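5 Dec 2019

Moving the packing table into the back room this week. Going to post as I go because Kumudini asked how I set it up and I'd only forget to write it down later.

The old setup was one big surface and everything on it. Orders, returns, tape gun, my lunch. Last month I sent a Vikwood order to the person who should have got the Drullomton one. Paid the shipping twice.

So the plan is to split the tabletop into areas with painter's tape. Ruby-Lee does this at her place for cutting fabric and I stole it from her.

I looked at trays first. Trays slide around, and then you have trays with things in them and things under them. Tape lies flat and you can push a box straight across it.

Cleared the top and wiped it down. It's a flat gray, no shine at all, and the blue shows up well on it. I tried masking tape on the old table once and could hardly see it by evening.

If your table is white, blue is fine too. Brown wood, I'd go with blue or green.

Wipe it and let it dry before you tape. I was in a hurry on the old table and the ends started lifting by the second day.

The four areas go like this. Top left is paperwork, so labels and packing slips. Top right is items pulled from the shelf. Bottom left is what I'm wrapping. Bottom right is closed boxes waiting for a label.

The top two are small on purpose. Paper doesn't need much room, and if the pulled items don't fit in their area I've pulled too many orders at once.

The line going across is therefore well up toward the top. First drawing had it in the middle and I had no room to fold a box.

Someone asked if I measured. No. I put the biggest box I use on the table and went from there. Lenni V. would have used a square and a pencil and he is welcome to come over and do it.

It came out crooked. The line across runs downhill to the right and the other one leans a bit. I noticed after it was all pressed down and I'm leaving it. Boxes don't care.

The up-and-down line is two pieces. They meet just under the crossing and don't quite line up, so there's a thin bit of gray showing between them. If you want it neat, do it in one long piece and get a second person to hold the far end.

Marjatta wants to know about residue. The packet says 30 days for this kind. I left a strip on the old table much longer than that and it came off with a little dish soap and a plastic scraper. Try a corner first if you like your table.

Don't pull it straight up. Fold it back on itself and go slow.

Rule for the table now is that a box only moves to the bottom right when the slip is inside it. I used to close them and then find the slip on the floor - then open them again with a knife, then need a new box.

Scissors, pens and the tape gun don't get an area. They hang on the side. If they have a place on the table they will spread.

Still to do: shelf for the flat boxes, and a better lamp. Koskela had one I liked but the arm was too short to reach the middle. The Dridetti clamp one might do it - if anyone has one, tell me if the clamp is any good on a thick edge.

Tape is done, at least. Labels for the four areas can wait. I know which is which, and anybody helping me can ask. 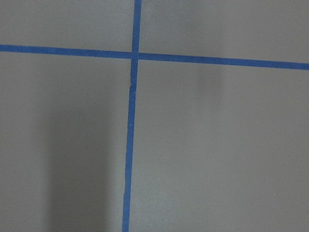
I have 186 orders to get out before the holidays, so the shelf will probably be next week. Will add to this when it's up.

Contact | © 2019 | Back to top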